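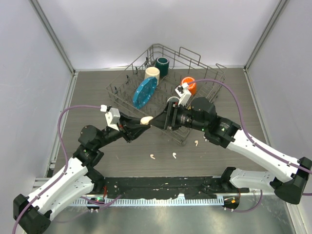
Gunnlaugur Mogensen wrote in after the last gallery to say that he has never once in his life dried a cup with a tea towel, and that anybody who owns a decent rack and a bit of patience shouldn't either.

I read that out at breakfast and it started quite a discussion, I can tell you. My mother dried everything the minute it left the bowl – plates, pans, the lot – and I carried on that way for years without ever asking myself why. Then we moved to Dandstead, into the flat with the tiny kitchen, and there was simply nowhere to stand with a towel in your hand while somebody else was washing. So the rack took over, and I've grown very fond of it.

This page is part of my slow wander through the everyday things in a kitchen, the ones that get used so often that you stop looking at them. May was all about teapots (thank you for the 276 comments, I did read every one of them, though it took me most of a week!). Now it's the turn of the washing-up, and I'm starting small.

Rack with three cups and a blue plate. I do love thin wire for this job, and I love colours that don't match even more. The plate has eight sides and little white speckles, and it stands up on its edge between the tines very nicely. The cups are cream, orange and a dark bluish green, with the green one a lighter shade on the inside.

Oluf Hjaltested has asked whether cups ought to go in with the mouth up or the mouth down, and I'm afraid I can't give him a proper ruling. The ones in the gallery with their mouths up look cheerful, I think, but at home I turn mine over for the first hour and then set them right when I happen to be passing with the kettle.

If you're looking for a rack of your own, do try the second-hand shops first. Mine came from the Celtirel market and cost 80 pence, with one bent foot that I straightened over the back of a chair. It has outlived two washing-up bowls and a very expensive tap.

Trays and cutlery pots are next, once I've cleared the table.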